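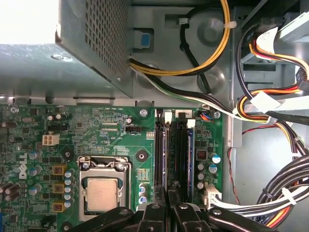

Greltau, 4/26/12 – Grultico will open a computer repair and reuse workshop on Prothero Street in May, the company said. The shop will take in used desktop computers from homes, schools and small offices, test them, replace what has failed and sell them again at a fixed price. Parts from machines that can't be repaired will be sorted and sold over the counter. Most of the work is done with the case open and the parts left in place: technicians check the power supply, follow the yellow and black wires out from under it, look at the cable ties and drive leads, and inspect the motherboard before anything is removed. Dell desktops will be among the first machines handled, and other makes will be added as parts stock allows.

The workshop takes over the former Nerniso print shop, which has been vacant for two years. Grultico has signed a five-year lease on the ground floor, a space of 4,000 square feet. The front part will be a sales counter and drop-off desk. The rear will hold the benches, a test area and the parts shelves.

Grultico began as a mail-order parts business and has run a small repair service out of its warehouse since last year. In that time it has taken in 1,774 desktop computers. The warehouse has no public entrance, and customers have had to ship machines in or arrange a pickup.

"People kept driving out to the warehouse with a computer on the back seat, and we had to meet them at the loading door," said Siwan Jenkins, general manager of Grultico. "A shop in town was the next step. We would have done it sooner if we had found the right building."

**How machines are handled**

Each desktop brought to the counter will get a numbered tag and a written intake sheet. A technician opens the case, cleans out dust and checks the wiring for worn insulation, pinched leads and plugs that are not fully seated. The power supply is then tested under load. Drives are wiped before any other work starts, and the owner can ask for a printed record of the wipe.

Reinhold Gerlach, who will run the benches, said wiring gets more of his time than most customers expect.

"A lot of the machines we see have a loose drive connector or a cable that somebody moved and didn't put back," Gerlach said. "We tie the bundles down again where the maker had them. It keeps them out of the fan and it keeps the air moving. Then we test."

Power supplies that fail are replaced as whole units and are not opened at the shop. Motherboards with swollen or leaking capacitors are set aside. Some will be repaired by Deividas Dzene, who does the company's soldering work and will move to Prothero Street from the warehouse. The rest go to a metals recycler along with bare cases and cut cable.

**Prices and drop-off**

There is no charge to drop off a desktop for reuse. Owners who want their own machine repaired will pay a $40 bench fee, which is taken off the final bill if the repair goes ahead. Refurbished desktops will be sold with a power cord and a 90-day warranty on parts and labor. Monitors, printers and laptops will not be accepted at first. Grultico expects to start taking laptops later in the year.

Cables, drives, memory, fans and tested power supplies will be sold separately. The opening stock will include 133 tested power supplies. Customers looking for a certain part should bring the old one or write down the number on its label.

**Staff and training**

Five people will work at the shop when it opens. Two of the jobs are new – one at the counter and one at the benches. Ustyna Dovhaniuk will manage intake and sales. Evening classes in basic desktop repair will start once the shop has settled in, and a schedule will be posted at the counter.

The warehouse will go on filling mail orders as before. Repairs already booked there will be finished there, and customers do not need to do anything.

**Contact**

Tudur Craddock
Press and customer information
Grultico, Prothero Street, Greltau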